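Altıntaş Guest House, Brakdale
Housekeeper wanted, part time

We are a family guest house with 14 rooms, close to the lake road in Brakdale. We are looking for one housekeeper to join us for the spring and summer season. The work is 5 mornings a week, and sometimes 2 more hours in the afternoon when many guests arrive together.

Your tasks will be cleaning of rooms and bathrooms, changing of beds, and washing and folding of linen. We work with a separate cloth color for each kind of room, and you will learn this on the first morning.
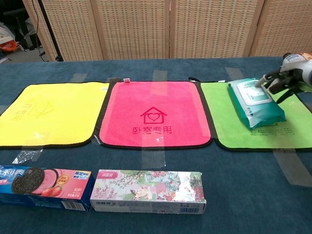 Cloths in yellow, pink and green. The pink one is for bedrooms.

Experience is welcome but not necessary. More important for us is that you come on time and like to work calmly — our guests often sleep late. You should be able to carry linen on the stairs, we have no elevator.

We pay every second week. After the season there is a bonus of 300 dollars. Lunch is included, and Remzi cooks it.

Please write a few lines about yourself to Hülya Ateş, or come to the front desk before noon. Applications are open until 3/13/22.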